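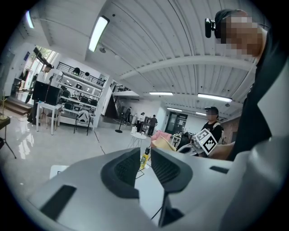
A dark shirt, worn while reaching forward

The Etton shirt is a plain, comfortable work shirt in dark colours, named for the town of Etton, where the Maddocks mill wove its cloth for 63 years and, by all accounts, wove it very well.
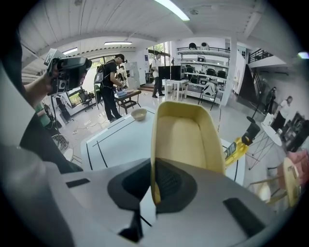 Sleeves have always been the great talking point among the shirt's admirers, and the neighbouring town of Prastham still favours a longer cut. Dark clothing with the forearm left bare, as on the person at far left, is a familiar enough combination, and a handy one for anybody holding a tool up high. The Sukell pattern of sleeve has a deep, generous cuff that folds back neatly.
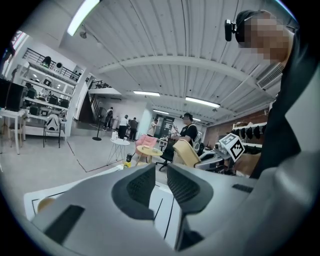

Care

Wash in cool water and dry in the shade, as the colour fades in strong sun.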